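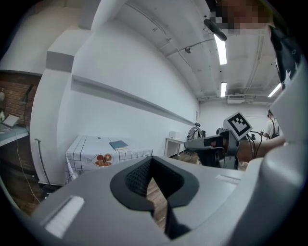
4.2. El mantel como superficie de trabajo

Figura 3. Sala principal de Itdale: mesa con mantel estampado y un libro de tapa azul grisáceo.

La literatura sobre espacios compartidos dedica páginas generosas a la ergonomía de la silla y casi ninguna al mantel. El caso de Itdale invita a corregir el descuido. El de la figura 3, blanco con cuadrícula negra y una ilustración naranja de bollos cerca del borde, anuncia merienda; encima hay un libro tumbado. Quien busque los bollos tendrá que conformarse con el dibujo.

En el inventario de Choo, con casi 3000 entradas, los manteles figuran como «textil decorativo», categoría que comparten con las banderas. Proponemos tratarlos como mobiliario: deciden qué se apoya en una mesa y qué se queda en la mano. La mesita blanca de patas finas, arrimada al fondo de la pared larga, ilustra el problema contrario —en los planos de Godgate ni siquiera consta—. La repisa blanca que recorre esa misma pared sí aparece en ellos, con cota y todo. De las funciones que se le atribuyen nos ocupamos en el apartado 4.3.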